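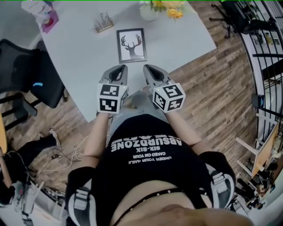
Recording two-handed demonstrations with hand-held grippers

This page covers one recording session from start to finish: setting up the table, putting on the harness, checking that both grippers are being tracked, recording the task and sorting what you have afterwards. It assumes you already have the grippers paired with the Konoleo recorder and know how to start and stop a take. If not, do the pairing page first.

The task used throughout is a simple tidying job. A person stands at a table with a few household things on it, picks them up with the grippers and puts them somewhere else. We picked it for the Cetel set, which needed both hands working on objects of different shapes. The same steps apply to folding, packing or sorting.

We use this website's cookies to remember your settings and count visits. Accept all | Manage choices

1. Set up the table

Use a plain table with room to stand on at least one side. White works well for us. Give yourself space to step back and to either side, and push chairs out of your way before you put anything on. The view from head height is very wide, so it takes in a lot of floor as well as the table. That is fine. A room that looks like a room is more useful to the model than a bare one, but don't leave anything in view that you wouldn't want strangers to see, such as post with an address on it.

Choose four to six objects. Mix flat things with tall ones. A picture frame is a good flat object: it is hard to get hold of from above and most people end up lifting one edge with one gripper and taking the weight with the other. A vase of flowers is a good tall one, though go slowly and leave the water out. Boxes and bags are worth having too. Bags change shape every time you let go of them, and the first Cetel model was poor at them for exactly that reason.

Put one object in the middle and the rest further back. Start each take with the middle one.

2. Put on the harness

Loosen both shoulder straps before you put it over your head. Once it is on, tighten them evenly until it stops sliding when you bend forwards. Do not over-tighten. A session lasts an hour and you will notice it by the end.

Tie back long hair and empty your top pocket. Ordinary clothes are fine. Akash Malhotra ran a test with three people in plain grey overalls and three in whatever they had come in wearing, and the second group's takes were more use. If your shirt has writing on it, it will be in the recording, so wear something you are happy with.

Route the cables behind you and keep them off the patch of floor where you will be standing. Walk once round the working side of the table to check that nothing pulls.

3. Check the grippers

Each gripper carries a cube with black and white marker patterns on its faces. The tracking software reads these patterns to work out where the gripper is and which way it is turned. It needs at least one whole face in view, and two is better.

Switch both grippers on and look for the small green light on each cube. Then hold both of them out over the table with the jaws pointing away from you, elbows slightly bent, and keep still for five seconds. This is the start pose. Every take begins and ends with it.

Now run the check:

Turn each wrist slowly to the left and right. The cube on the recorder's preview should turn with it.
Cross your hands so that one gripper passes in front of the other, then uncross them. Tracking may drop for a moment. It should come back within a second.
Open and close each jaw fully, three times. The width reading should go to the same number each time it closes.

If a cube keeps dropping out, wipe its faces with a dry cloth. If that doesn't help, look for glare. Glossy faces under a bright ceiling lamp will wash out, and moving half a step is often enough to cure it.

4. Record

Start the take, hold the start pose, then do the task. Work at the speed you would use if you were tidying up at home and not in a hurry. People new to this tend to go very slowly and stop between each movement. The model then learns to stop between each movement.

Look at what you are doing. The view follows your head, so if you glance at a clock the table goes out of sight and so do the cubes.

If you drop something, pick it up with the gripper and carry on. Do not put the gripper down and use your fingers. Takes with a fumble and a recovery are kept and are some of the most useful ones we have. Out of 1,302 takes in the August batch, 538 had at least one regrasp in them, and Younes Berrada found that leaving those out made the trained policy noticeably worse at getting out of trouble.

Stop and discard a take only if:

a gripper light goes out
somebody walks between you and the table
you used a bare hand on an object
the recorder shows a tracking gap longer than two seconds

When you finish, go back to the start pose, hold it, and stop the take. Change the layout before the next one. Moving one object by a hand's width is not enough - swap things over, turn the frame, or stand at another side of the table.

5. Take breaks

The grippers feel light when you pick them up and a good deal heavier after twenty minutes with your forearms out in front of you. Stop every fifteen. Tired arms drop towards the body, the cubes tip over and the tracking gets worse, so the takes you push through at the end of a long stretch are mostly thrown away later.

6. Label and upload

Give each take a one-line label while you still remember it. Say what was moved and where: "picture frame to left corner, both hands". Leave out words like "good" or "messy". Use the same name for an object throughout the session.

Copy the takes to the Drultonex folder for your site and run the Yatsenko script on it. This lines up the two gripper tracks with the video and flags any take where they disagree. Watch every flagged take before deleting it. A fair number are flagged only for a slow start pose and can be trimmed.

How many do you need?

For a single task in one room, almost 1,000 takes gave us something that worked most of the time. Going to 3,000 in that same room helped less than we hoped. Moving to new rooms, with different tables and different people wearing the harness, helped much more. If you only have time for one extra session, hold it somewhere else.

Charge the grippers overnight with the jaws closed, and hang the harness up by both straps.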